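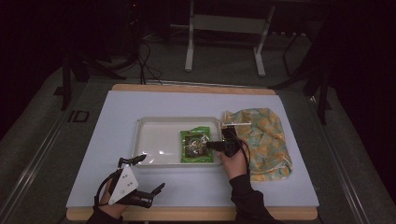 Attached: snack bag and tray, two hand-held grippers, board on the carpet.

To: handheld-practice list
From: Bethel Asfaw
Subject: Re: Draft 4, the tabletop section

Amanuel Ambaye wrote:

> I've read the tabletop section twice and I still think "the work area
> shall be clear" is too weak. Clear of what? My people at Mekonnen read
> it as clear of coffee. The Gurkolau people read it as clear of
> everything except the task object, and then argue over whether the
> tray is a task object.
>
> Also, do we really need a rule about cables? Everybody knows about
> cables.
>
> Can we settle both before July?

Amanuel,

Everybody does know about cables. Everybody knew about them last year too, and I have a folder of recordings in which a well-known cable enters from the wrist, crosses the tray and leaves with the snack.

So yes, I want the rule. Look at the attached picture. There's a thin black cable looping down from the right-hand gripper past the wrist, which is where I'd like it to be. The draft says "cables shall be managed." I would change it to "the cable shall leave the gripper on the side away from the task object, with enough slack for the wearer to reach the far edge of the board." Longer, I grant you, but a person could follow it without phoning me.

On "clear," I'd drop the word. It has caused 2 meetings already. My suggestion is that the task sheet names every item allowed on the board, and anything it doesn't name comes off before recording. If the sheet says tray, green snack bag and patterned cloth, then those stay and the argument about the tray is over. If somebody wants coffee, they can put it on the task sheet and explain themselves at review.

I'd add a line on soft items. A bunched cloth next to a tray is a perfectly good thing to record, but the draft treats it like a box, with a start position measured from one corner. Have you ever tried to measure to the corner of a crumpled cloth? Fundach tried. They sent in a table of 2,454 start positions and I believe them all equally. Let's say "right of the tray, folds as they fall" and accept that cloth has its own views.

Shiny surfaces next. The tray in the picture has a bright streak near its lower left, and the bag is crinkled foil. Section 3 currently says "avoid reflective objects," which would rule out most of what people keep in a kitchen. I'd replace that with "note reflective objects on the task sheet" and leave it there. Latent asked for a brightness limit as well, and proposed 800, without a unit. I have written back to ask 800 what.

Sleeves: long, plain, dark, both arms the same. I know you find this fussy. I'd keep it anyway, and I'd put the hand strap check in the same paragraph so that people do both while they're standing there dressing.

The stands and rails around the board I would leave to each site. We tried to write a rule for floor layout in draft 2 and ended up describing Gurkolau's back room in the language of international law.

One thing I can't decide. Should both grippers start over the board, or outside it? Your section says outside, mine says "at rest," and neither of us says where rest is. If anyone on the list has a rule that has survived contact with new staff, please send the wording and I'll paste it in with thanks.

I'll send draft 5 once Amanuel has objected to this.

Bethel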